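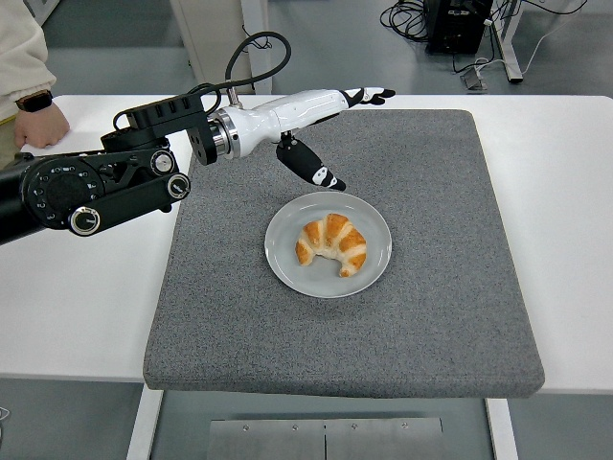 Most of the noise that leaves a table leaves through its legs. A sewing machine, a mortar and pestle or a dropped pair of scissors puts a short force into the top, the top bends, and the bending travels down to the floor, where a much larger surface turns it back into sound for whoever lives underneath. The sound you hear in the room is a separate matter and needs separate treatment. A large share of the advice online mixes the two. A grey felt pad laid on a white table, as in the photo, mostly deals with the first few millimetres of the problem: it lengthens the contact time when something lands on it, which takes out the high frequencies, and it stops small hard things rattling against a hard surface. Those are useful effects. They are also the easy part.

I have been working on this since July, when Amparo Requena from downstairs asked, politely and in writing, whether I was running a workshop. I was hemming curtains. The flat has timber floors on joists with very little in the cavity, and the machine, an old Tam with a cast body, sat on a table with steel legs and no feet to speak of. What follows is what I measured and what I changed.

Measuring

I used an Osberg sound meter set to A-weighting and slow response, placed on a chair in the room below with Amparo's permission. A-weighting is a poor choice for structure-borne noise. It discounts the low end, and the low end is most of what comes through a floor. I knew that and used it anyway for the first round so I could compare against the figures other people publish. With the machine running a straight seam the meter downstairs read 57 dB. The peaks on the C-weighted setting were more informative, and I switched to those for everything after the first evening.

The meter writes a plain CSV. By the end I had 3,418 rows, most of them background: the fridge, the lift, a bus idling at the stop. If you try this, note the start and end time of every run on paper. I didn't for the first batch and had to throw it out.

The sum that matters

A mass sitting on a springy layer has a natural frequency. For a simple spring you can get it from how far the layer squashes under the load: divide 15.8 by the square root of the squash in millimetres, and the answer is in hertz. One millimetre of squash gives you just under 16 Hz. A quarter of a millimetre gives you just under 32 Hz.

The layer only starts to isolate above 1.4 times that frequency. Below it, the vibration goes straight through. Close to the natural frequency it gets bigger, and a soft mat chosen badly can make a machine louder downstairs than no mat at all.

Now put the machine in. At a slow 200 stitches a minute the basic rate is 3.3 Hz. To isolate that you would need the machine to sink more than 40 mm into its support, and you could not sew on it. So the basic rate is off the table as a target. What you can get at is the harmonics and the sharp knock of the needle bar at each end of its travel, which spread well up into the range where a floor radiates efficiently. Thin felt helps from the middle of that range upward.

There are two complications. Felt is not a simple spring. It stiffens as it compresses, and it is stiffer under vibration than under a steady load, so the sum flatters it. The other is that the table top is itself a spring, and often a softer one than whatever you put on it. Putting a pad under a machine in the middle of a thin, wide top is putting one spring on another. Moving the machine over a leg gave me a bigger drop than the first pad did, at no cost.
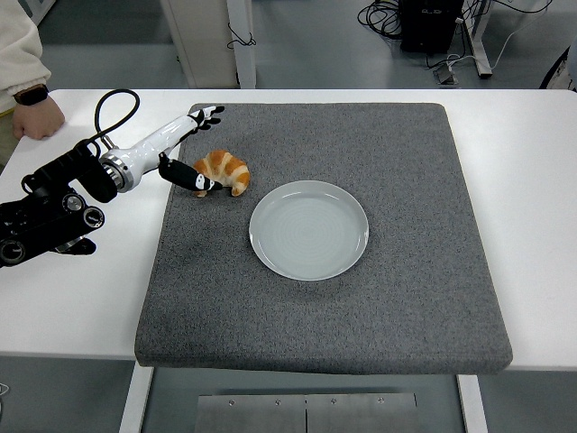

Felt grades

Felt is sold by thickness and density, and sellers tend to quote only the first. Craft felt is usually polyester or a blend, light and open, and under a heavy load it packs down and stays down. Pressed wool felt costs more and recovers better. The dense industrial grades feel closer to board than cloth and are too stiff under a light machine to do much of anything.

I bought three offcuts from Vondau, who will cut to size and will tell you the density if you ring them. The website doesn't list it. In order of density:

The light one was pleasant to work on and close to useless under the machine. Good under a cutting board or a tray of pins.

The middle one, stacked to 17 mm, took the knock off cleanly. The C-weighted peaks dropped enough that I could no longer pick out individual stitches in the log.

The heavy one measured the same as the bare top within the scatter of the readings.

Felt area matters as much as grade. A full sheet under a machine with four small feet is loaded only under those feet, and the rest of the sheet does nothing but look tidy. Four squares cut slightly larger than the feet behave the same and leave you the remainder of the sheet. If you want the material loaded harder so that it squashes more, cut the squares smaller, up to the point where the machine starts to lean. Mine leaned at the size of a bottle cap.

Under the legs

This is where most of the improvement was. Table legs put the whole load on a very small area, so felt glider discs from the hardware shop are crushed flat within a week and stop working. I used Funau rubber cups with a ribbed base, picked by load from the table on the packet. Weigh the table and the machine together and divide by four, then allow for the corner the machine sits over. I didn't allow for it the first time and had to swap one cup for the next size up.

Check that nothing bridges the gap. My table touched the skirting board by a hair at one corner, which was enough to undo the cups on that side. A power lead pulled tight between the machine and the wall does the same thing on a smaller scale. Leave slack in it.

Upkeep

Wool felt collects lint and thread ends, and lint fills the open structure over time. I vacuum it with the brush head and turn it over when one side has gone flat. Moths are a real cost of wool. The spare offcuts are in a sealed bag. Don't wash pressed felt in hot water, and don't oil a machine while it is standing on it: oil wicks a long way sideways and goes rancid, and the oiled area goes stiff in cold weather.

Current state

The machine sits over the back left leg on four squares of the middle grade, and the legs are on cups. I sew before eight in the evening. Amparo says she can hear it if the television is off, mainly on reverse stitching, and I can see the same thing in the log. Reverse on this machine has a worn linkage that clacks, so the next job is to strip that down and find the play. I have the parts diagram but two of the bushings on it don't match what is in the casting, and if anyone has a service manual for the older Tam with the side bobbin I would like a scan of the feed section.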